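Search this site Search posts Go

Small thread about putting a desk in order – I promised it to my sister and then some of you also asked.

1/ I started with paper. Bills, manuals, old post, everything went in one pile on the floor. It took me the whole evening of 9/24/24 and I drank too much coffee.

2/ Then came the question of drawers. I used to have a tall unit with eight of them and I never remembered what is where. Two are enough for me. One for things I use every day, one for things I use every month. 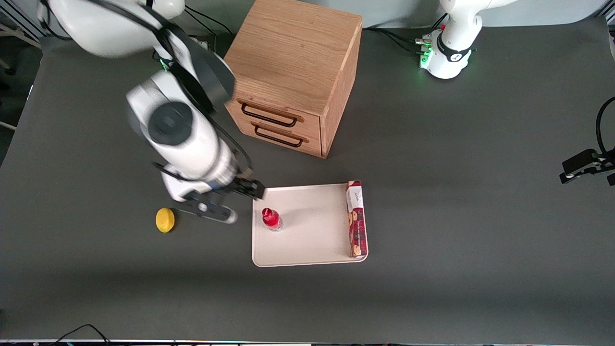 Þórey Thygesen
Writes about small rooms and storage

3/ Light oak grain, black bar handles, one drawer above the other. I like it on a dark grey top, the pale wood looks warmer there. Please close both drawers when you finish, it makes a big difference to how calm the table feels.

4/ Top drawer: pens, tape, scissors, stamps. Bottom drawer: chargers and spare batteries. I do not mix them any more.

5/ Ingvar Hviid asked if I put labels. No – with two drawers I can remember. Maybe in November I will think different.

6/ Next time I write about the shelf over the door. I have roughly 200 postcards there and no plan yet.

Print this thread | E-mail to a friend

Contact | © Þórey Thygesen | Back to top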